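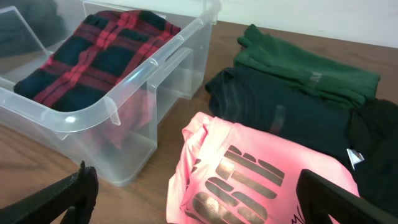
4. Seasonal storage of clothes

This section explains how to prepare clothes for the months when you do not wear them, and how to use the Bener moisture sachets supplied with your Candent wardrobe set. Please read it fully before you start. If you have the smaller Zupan set, the steps are the same, but you will have fewer sachets in the package.

4.1 Before you pack

1. Wash every item by the instructions on its own label. Also wash items which were worn only once. Body oil which you do not see today can become a yellow mark by next season.

2. Dry the clothes completely. Thick parts such as collars, cuffs and waistbands need more time than the rest. After the clothes feel dry, leave them on the rack for 6 hours more.

3. Empty all pockets. Close zippers and fasten the top button of each shirt, so the collar keeps its shape.

4. Wipe the inside of the bin with a soft cloth and let it air with the lid off.

Caution: Do not use bleach or perfumed spray inside the bin. The smell goes into the fabric and is difficult to remove.

4.2 Folding

1. Lay the shirt face down on a clean table and smooth it with your hands from the centre to the sides.

2. Fold each side toward the middle of the back. Lay the sleeves straight down along the fold.

3. Fold the bottom up to the collar, in two folds for a normal shirt or three for a long one. Turn the shirt over.

4. Fold knit clothes more loosely than shirts. Do not press them flat, and do not hang them for the season, as the shoulders will stretch.

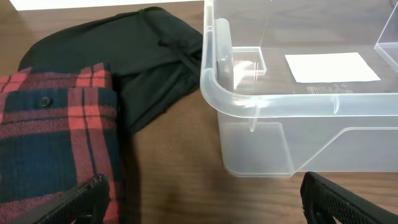
Figure 4-2. Folded flannel shirt and dark green garment, with clear storage bin.

Note: The colour of dark fabric can pass to a light one during long storage. Put a sheet of plain white paper between them. Do not use newspaper.

4.3 Filling the bin

1. Place one sachet flat on the bottom. Do not open the sachet.

2. Put heavy items in first, then lighter ones. Leave a space of two fingers under the lid.

3. Place the second sachet on top and close the lid until you hear it click on both sides.

4. Write the contents and the month on the label card. For winter clothes in our region this is usually June, but readers in the northern half of the world will of course write another month.

Caution: Keep the sachets away from children and pets. If a sachet is torn, throw it away and wash the clothes which touched it.

4.4 Where to keep the bin

Choose a dry and dark place with an even temperature. Keep the bin 300 mm or more from any heater. Do not put it directly on a concrete floor; use the feet from the Cliltura accessory pack (part 159) or a piece of board.

Check the bin once in the middle of the season. If a sachet has become hard, replace it. If you find moisture inside the lid, take everything out and begin again from step 2 of section 4.1.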